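Unit 4 handout: Visit to the Stamis demonstration, October

Read this before the lab session. We covered part of it on the bus, but half the group was in the other one.

Thitima Luangrath ran the demonstration at Werninholm. She works in simulation first, so most of what we watched was a rendered cell with one arm, a table, a round tray and a bin. The task is pick and place with a two-fingered gripper coming straight down from above.
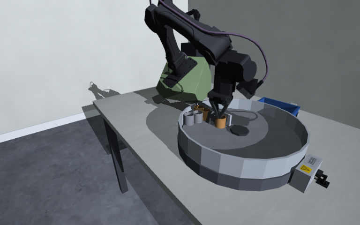
Each test is 50 attempts with the same starting layout, then 50 with the layout shuffled. Keep the two sets apart in your notes – the scores are not comparable. Thanakorn Srithong asked us to log the approach height too, in millimeters. The default is 12.

Terms to know: end effector, wrist joint, approach height, reset.

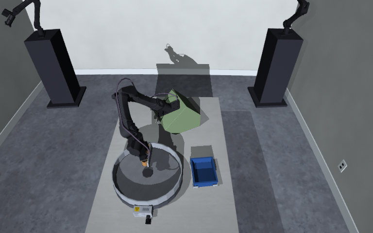
Why test in simulation before using the real arm?
A bad move costs nothing there, and a reset takes a second. The real arm has to be stopped, checked and set up again by hand.

Write-up: one page, with your log attached. Groups using the Drustitz files should start at run 143.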